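Homebrew & Ferments Board > Kraut, Kimchi and Pickles > First go at kraut, which jar and how much salt?

marrowfat_jim
Started in August with a glut of white cabbage from my sister's plot and I am completely hooked. Three jars in already! Two came out lovely and sharp. The other went soft and smelt like a drain, so it went on the compost. I used the same salt in all of them, a heaped spoon per jar, and I'm wondering if that's where I went wrong? Also, is it worth buying a proper crock or should I stick with clip-top jars?

pennyroyal
Welcome! Soft kraut is nearly always salt or heat in my experience. Please weigh it. A heaped spoon of fine salt and a heaped spoon of flaky salt are miles apart. I do 2% of the cabbage weight, so 600g of shredded cabbage gets 12g of salt, and then I squeeze it like I'm wringing out a flannel until there's a puddle in the bottom of the bowl. If there's no puddle leave it half an hour and go again.

Clip-tops are great. I've got a Tellitz crock (a present) and it's gorgeous but it weighs a ton and I only get it out for big batches.

oldcider
I'd go the other way on the crock. Jars are fiddly, you have to burp them, and they leak brine all over the worktop. I've had a Botard with the water channel round the lid for 8 years and I fill it, put the weights in and forget about it. Best thing in the kitchen after the kettle.

And 2% is on the low side in a warm kitchen. I go 2.5 in summer.

pennyroyal
2.5 is too salty for me, I end up rinsing it and then what's the point! But fair enough if your kitchen's hot. Mine faces north.

MayaG
Ooh, my favourite subject. I make some sort of pickle or kraut most weekends, and the bit I'd shout about is prep. Get everything clean, get everything within reach of the sink, and wear something you don't mind wrecking (beetroot does not come out, ask me how I know).

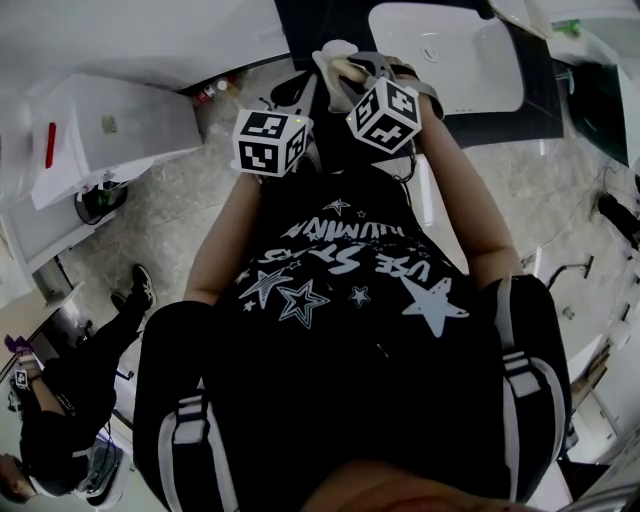

Photo: Maya Geagea

On the soft jar, marrowfat_jim, was any of the cabbage sticking up above the brine? I lost a whole batch that way when I was starting out. Now I fold up one of the big outer leaves, tuck it over the top and put a weight on it. A little glass ramekin does the job if it fits through the neck. Top up with a bit of 2% brine if the level drops and don't worry if it goes cloudy, cloudy is good!

Caraway if you like it, juniper if you really like it. My current obsession is white cabbage with grated apple and a bit of fresh ginger, eaten young, when it still has crunch.

marrowfat_jim
Yes!! The soft jar had bits floating all over the top. I thought they'd sink. Right, weights it is, and scales. What sort of time are you all leaving it? I opened mine on day 9.

oldcider
Day 9 is coleslaw. Give it a month, somewhere cool.

kimchi_kev
Disagree, sorry. Taste it as you go and stop when you like it. I've had brilliant kraut in under a fortnight and boring kraut at a month. It's your tea, not a competition.

oldcider
I didn't say it was a competition, I said it was coleslaw.

MayaG
Haha. I'm with kev, mostly, though I do keep one jar back every time for the long haul and it gets properly deep and winey. Try both from the same cabbage and see which you finish first.

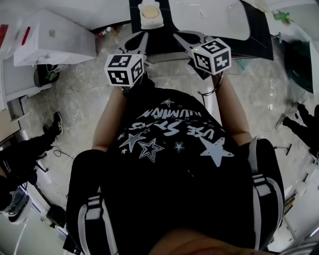
The other thing I'd say about timing is write it on the lid. Masking tape, what's in it, how much salt, the day you packed it. I used to think I'd remember and then I'd have four identical jars at the back of the cupboard and no clue which was the good one. A notebook's even better if you're the sort who keeps it up. Mine's covered in turmeric but I can tell you exactly what I did to the cauliflower last spring.

kimchi_kev
Seconding tape. Also Matlala do a fine sea salt with no anti-caking stuff in it and it dissolves really fast, that's what I use for everything now.

pennyroyal
Is that the blue bag? Our farm shop only has Lurska, which is coarser, but if you're weighing it you'll be fine with either. Just massage for longer.

marrowfat_jim
You're all brilliant. Scales ordered, ramekin found, it fits the jar with a bit of a wiggle. Going to do one plain and one with apple and ginger. Does the apple need peeling?

MayaG
I never bother. Grate it skin and all and weigh it in with the cabbage before you work out the salt.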